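Skilten Shared Workshop forum > Builds in progress > Kitchen table arm, the gripping thread

homa_k
Posted 8th April

Hello everybody, and thank you for all the kind words on my last thread, which I read twice over with my coffee. The arm is bolted down, the new wrist camera mount is on, and I have finally moved from waving at foam blocks to proper kitchen things, which was the whole point of building it (my mother wants to see it set a table before she will admit it was worth the bench space!). I'd love some opinions on grasp points before I go any further.
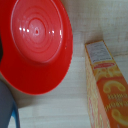
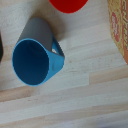 Wrist camera views: bowl and macaroni box in the first, mug on its side in the second.

My questions, in no special order. For the bowl I was planning to come straight down and pinch the rim, one finger inside and one outside. For the box I'd like to close across the narrow way, but when it sits at a diagonal like that my code picks the wrong angle about as often as the right one. And the mug, oh, the mug. Standing up it's fine. Lying down I can't decide between squeezing the body and going for the handle.

Servos are the Geerts ones, everything else is printed or scrounged from the shelf by the door.

Homa Kazemi

plankton_pete

Lovely to see this moving along, Homa! I remember you carrying the base in last November wrapped in a bath towel.

My vote is to forget the handle. A squarish loop like that looks like an easy target and then the fingertip catches the inside corner and the whole mug swings around on you. Go across the gray body, close slowly, lift a little, and then check that you've really got it before you go any higher. You can sort out which way is up later.

solder_and_toast

I'm going to disagree with Pete, with affection. The body of that mug is round and smooth to look at, and a two-finger grip on a cylinder lying down will happily let it roll if you're even slightly off center. The handle gives you a direction. Once you know where the handle is, you know how the mug is turned, and you can plan the standing-up part in the same move. And it's a bright blue against a pale table, so even a very simple color filter ought to find it.

plankton_pete

The rim band is the same blue, though! Look at the second picture, it runs right into the handle. Your simple color filter is going to hand her one big blue shape and wish her luck.

solder_and_toast

All right, that's fair. Filter first, then look for the gap in the loop where the wood shows through. I still say handle.

marguerite_b

Can I put in a word about the bowl, as the mug seems to be getting all the attention? I'd be careful with glossy red under an overhead light. You've got a line of white highlights across the middle of the basin in the first picture, and when I did something similar with my sorting tray the software was sure every highlight was a separate object. I hung a sheet of baking parchment in front of the lamp and it calmed right down. It looks awful and I've never taken it off.

The rim pinch sounds right to me. It's a nice wide flat rim, so you have plenty to hold.

nostgate_nigel

What are you running for the angle estimate on the box? If it's fitting a rectangle to the whole outline, a box that runs out of the camera's view will fool it every time, because the rectangle it fits isn't the real box. Mine did exactly this. Back the wrist up until you can see all the corners, take the angle from there, and only then come in close. I keep 2 heights, one for looking and one for grabbing, and it cured most of my trouble.

homa_k

Nigel, I think you may have solved it! I've been taking the angle from the close view, with the box half out of it, and never once thought about that. I feel a little silly and very happy.

Marguerite, parchment is going on the shopping list. Pete and solder_and_toast, I'm going to try it both ways and keep a tally, 4 evenings if I can get the bench, and you can both say you told me so.

plankton_pete

I'll bring the biscuits. Handle people can bring their own.

marguerite_b

One more thing, Homa, do you have a spare of that wrist mount file? Mine is cracked at the screw holes again and I'd rather print yours than fix mine.

homa_k

Of course! It's in the shared folder under Collent, the newest one. Print it lying flat or it splits along the layers, I've got a drawer full of the evidence.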